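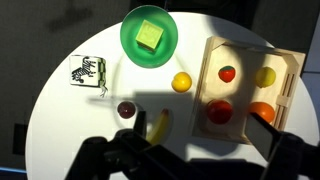 3.2 Materials and display conditions

The study compared how visitors respond to small decorative prints and figurines shown in homes and in gallery settings. We worked with two collections. The Trusosby collection holds mostly printed posters of animals and children, bought by one family over several decades. The Benítez collection is smaller and leans toward painted plaster figures, many of them unsigned.

From the two collections we chose 21 pieces. One plaster figure was later dropped when its glaze began to flake, which left 20 for the main sessions. Each piece was shown at two heights and under two kinds of light - a warm ceiling lamp set to 3,000 K and daylight from a north window. Frames were kept as the owners had them. Reframing would have made the set more even, but several owners told us the frame was part of why they had bought the piece.

Figure 1. Tabletop objects viewed from overhead, including a green bowl with a foam cube in it and a white block printed with a zebra.

Visitors marked their liking for each piece on a line from 0 to 100 and then wrote a short comment. They could go back to a piece as often as they wished. Comments were sorted by two readers using the Vekik scheme, which separates remarks on subject, color, workmanship and memory. Where the readers disagreed, the comment was counted under both headings.

Pieces from the Zesar workshop were treated as a separate group in Section 4. They were made in series from shared molds, and small differences in the painted faces drew more comments than we had planned for. Labels gave the title and material only. Prices and dates were left off until the end of the visit.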